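Fladholm tenants' rent strike: position at the end of the second month

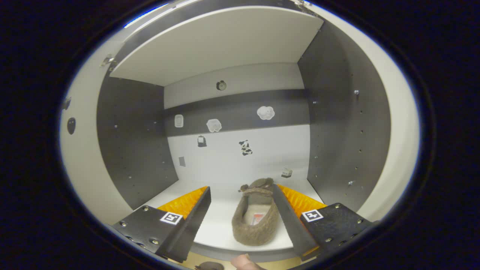 The rent strike at the Fladholm student residences has entered its third month without a settlement. The number of rooms withholding payment stands at 1,123, according to the tenants' association, which keeps the register. The landlord, Skurness, has not published a figure of its own and refers in its letters to "a number of accounts in arrears."

The dispute concerns the April notice, which raised the monthly charge by 46 dollars and moved heating and laundry out of the base rent. The association objects to the second part more than the first. Under the old agreement, heating was a fixed cost for the length of the lease. Under the new one it is billed by floor area, with no meter in the room and no cap. Mwende Mugo, who drafted the association's response, argues that a change of this kind cannot be made by notice in the middle of a lease and needs a signed amendment. Skurness relies on clause 9 of the lease, which allows "reasonable adjustment of service charges." The lease does not define a service charge.

How payments are handled

Strikers do not keep the money. Each tenant pays the old rent into a holding account on the usual due date and sends the receipt number to the association. Two signatures are needed for any withdrawal, and the signatories are Atieno Swai and Josphat Were. Statements are posted in the Roruditz Building entrance at the start of each month. Tenants who joined late are asked to pay in from the month they joined and should not try to make up earlier payments through the account.

If a settlement is reached, the full balance goes to Skurness, less any reduction agreed in writing. If a tenant moves out before then, the share held for that tenant is paid to the landlord with a covering letter, and a copy goes to the tenant.

Notices to quit

Skurness sent a first round of notices last month, all of them to residents of the Tanui Building. They give 90 days. A notice is not an eviction order, and no tenant is required to leave on the strength of one. An order can come only from a court, and the tenant has a right to be heard first. Agnes Dow at the legal desk has asked that recipients do the following:

Keep the envelope as well as the letter. The date of mailing is in dispute in several cases.

Do not sign the enclosed "payment plan acknowledgment." It contains an admission that the higher rent is owed.

Bring both to the desk within a week. The desk is open from 5 p.m. to 8 p.m. in the ground floor reading room.

Residents on university scholarships have asked whether arrears can be reported to the registrar. The residences are privately run, and the lease contains no consent to share account details. The association has written to the registrar to ask for confirmation and has had an acknowledgment but no reply on the substance.

Talks

There have been two meetings. At the first, Skurness offered to delay the increase until the next lease year and keep the separate heating charge. The general meeting rejected this. At the second, the company proposed a cap on heating but would not give the amount until payments resumed. The association's delegates declined to put that to a vote without a number in it.

Ama Dramani, who led the delegation on both occasions, has requested a third meeting with a mediator present. The names of two possible mediators have been sent to the company. The association's terms are unchanged: withdrawal of the notices to quit, heating returned to the base rent for all current leases, and no late fees for the period of the strike.

The hardship fund paid out 1,000 dollars in the second month, mostly for late fees charged by card providers when Skurness reversed automatic payments. Claims need a bank statement showing the fee. Forms are available at the legal desk, and completed ones can be left in the box beside the Roruditz mailroom.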